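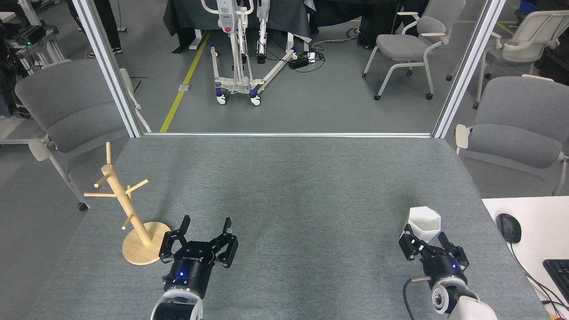
Olton mug tree in light wood, with a white six-sided cup

Olton Mug Tree
Item no. 3516
Sold by Gurkley, Westport

The Olton is a plain wooden stand for keeping cups on the counter. It has one upright post, short pegs set at different angles, and a round flat base. The pegs point in several directions, so cups can be hung from any side and the stand does not need to face a particular way.

Most mugs with a closed handle will fit. Handles that are very narrow, or set tight against the cup, may not slide over the peg. Cups without handles should be stored on a shelf.

Assembly
The post and base are packed separately. Stand the base on a flat surface and turn the post clockwise until it stops. Hand-tight is enough. The pegs are already fitted.

Use
Hang the first two cups on opposite sides to keep the weight even. Put heavier mugs on the lower pegs. Dry cups before hanging them, or lay a cloth under the stand.

Care
Wipe with a damp cloth and dry right away. Do not soak the stand or put it in the dishwasher. A little food-safe mineral oil can be rubbed in when the wood starts to look dull.

Ordering
Orders from the Westport warehouse ship in 5 business days. Unused items can be returned within 60 days in the original box. Cups are not included.

The matching paper towel holder was dropped from the range in August. Spare base screws are still available and can be added at checkout.

Also in kitchen storage
Magsi cup shelf
Magsi spoon rest
Olton bread board

Page updated December 2025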